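Sundville Shared Office, Coffee and Kitchen Corner Group
Minutes, February meeting
Thursday, 9:30 a.m., at the long table

Present: Atieno Owino (chair), Dennis Rweyemamu, Kerstin Wiegand, Subira Tanui (minutes)
Apologies: Ashwin Achari, who sent his notes ahead

1. Last month's minutes
Approved with one fix: the filters came from Lokero, and Prilby only does our tea. Sorry, Prilby!

2. The coffee corner
Dennis reported that coffee on the white desk is going really well, and everybody at the table agreed with him at once. People are stopping to chat again, and two of the upstairs tenants have asked if they can join in (yes, please do, at the same monthly rate). The drip machine stays at the back by the outlet, with the big Van Houtte can next to it so nobody has to hunt for grounds at eight in the morning.

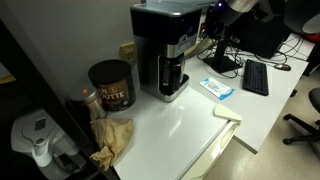

Kerstin asked that we keep mugs away from the keyboard and mouse. Agreed. Subira will print a small card saying so. Kerstin also wants the wipes kept within reach for drips, and she is happy to add a pack to each supply order.

Strength was discussed at some length. Atieno likes it strong, Dennis likes it very strong, and Ashwin's notes asked for "something a person could drink after lunch." We settled on a regular pot in the mornings and a milder one after 1 p.m., to be tried until the next meeting.

3. Money
Balance in the coffee fund is $313. Lokero offers free delivery on orders over $50, so we will put coffee and filters together in one order. Dennis got a lovely price on a box of 400 filters and was thanked warmly.

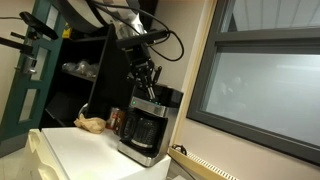
Atieno would like to put part of the balance toward a tasting morning with beans from Dobos, the roaster Ashwin keeps telling us about. Great idea, all in favor! Spending limit set at $50. Ashwin to call them and ask what they suggest for a drip machine.

4. Cleaning
Carafe and basket to be washed at the end of each day by whoever makes the last pot. Descaling once a month, Kerstin first, then Dennis. Used paper bags go in recycling.

5. Any other business
Subira offered to bring her ginger cookies to the tasting. Accepted before she finished the sentence.

Actions
Subira: card for the desk, cookies
Kerstin: wipes, first descaling
Dennis: Lokero order
Ashwin: call Dobos

Meeting closed at 10:15 a.m.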